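**Gilmartin 70 Folding Meeting Table**

The Gilmartin 70 seats five and folds flat against a wall when the room is needed for something else. The legs lock with a foot lever on each side. Replacement levers are kept at the Jesolar building, second floor.

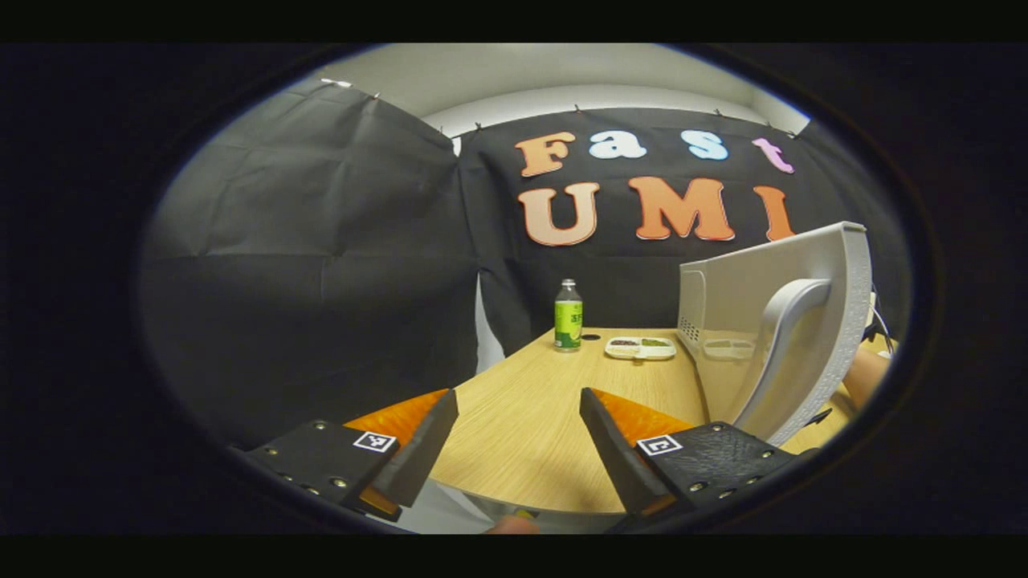 Casters are fitted on one end only, so lift from the other end and push. Set up on carpet or level tile. Do not stack chairs on a folded table.

- Open length: 1,602 mm
- Folded height: 1,160 mm
- Finish: Pilura clear matte
- Supplier: Gument

Wipe with a damp cloth after meals. Grease left overnight will mark the matte finish, and bleach will cloud it. Scratches can be touched up with the Pilura pen, sold separately.

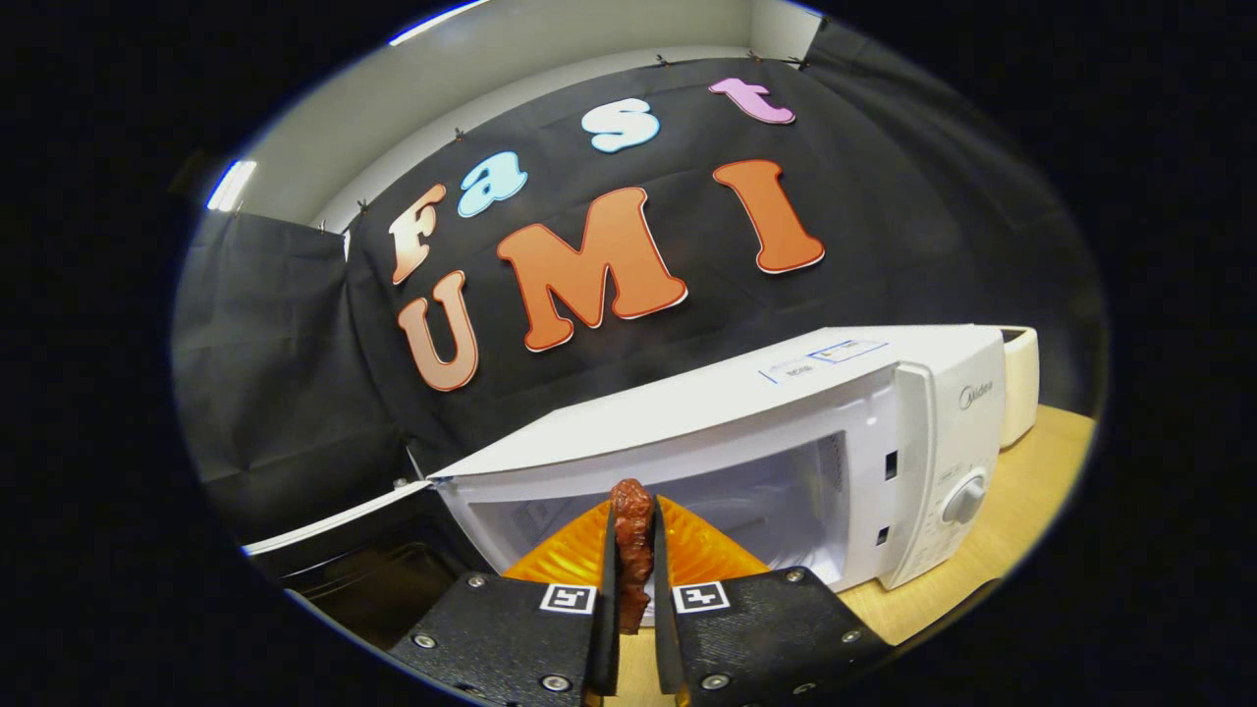 *Furniture and Room Equipment, Facilities Department*

Tables are booked by the half day. Send requests to Þórey Eskildsen with the room number and the name of the person who will sign for the table. Repairs go to Babak Mirzaei. Tag any table with a loose hinge and leave it folded.

Page updated 12/3/22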